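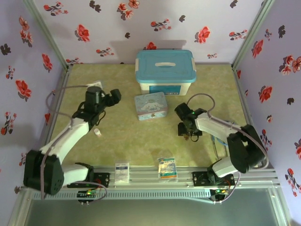
Flowered walls on three sides of the table.

The Discharge Summary

The patient in Room 21 was admitted to Grurstead General in April with fever, pain in the right upper abdomen, and a yellow tint to the eyes. The intake form listed his name as Américo Fonseca and his occupation as piano tuner, retired. Under "person to notify" he had drawn a short line.

Dr. Anong Luangrath examined him at the end of the evening round. The gallbladder was tender and the white cell count was high. An ultrasound showed a stone lodged in the common bile duct. She ordered intravenous antibiotics and 500 milliliters of saline, and informed the patient that the stone would be removed by endoscope the next morning.

"Will it be kept?" he asked.

"The stone? It may be sent to the laboratory."

"I should like it back."

Dr. Luangrath noted the request in the chart. Hospital policy did permit the return of stones, provided that a form was completed, and the form was held by the Office of Patient Property, where Uthai Srisuk had worked alone for 7 years. He could recall dentures, a glass eye and a great many wedding rings.

The procedure was performed without complication. By noon the fever had begun to fall. The nurse on duty, Precious Lacson, recorded a temperature and a pulse and wrote beneath them that the patient had been humming. She was asked by the records department to remove the last remark, as there was no field for it. She moved it to "Other."

On the second evening Mr. Fonseca told her that the pump beside his bed ran slightly flat of A. The pump in the next room was sharper, and between them they made an interval he had not heard since he left Skovville, where the church organ had been allowed to decline. He had slept badly on account of it – though not unhappily.

"I can ask for another pump," she said.

"Please do not."

Mr. Srisuk delivered the stone himself, in a small jar with a printed label. It was brown and the size of a pea. The patient held the jar to his ear and shook it once, and then again, more slowly.

"What do you hear?" Mr. Srisuk asked.

"Something close to E," said Mr. Fonseca. He signed the form.

The discharge summary was dictated the following morning. It stated that the jaundice was resolving, that the patient was tolerating a light diet, and that surgery to remove the gallbladder had been discussed and accepted. Under "person to notify," in a different ink, someone had written Lacson, P., and an extension number. Dr. Luangrath read the page twice and signed it.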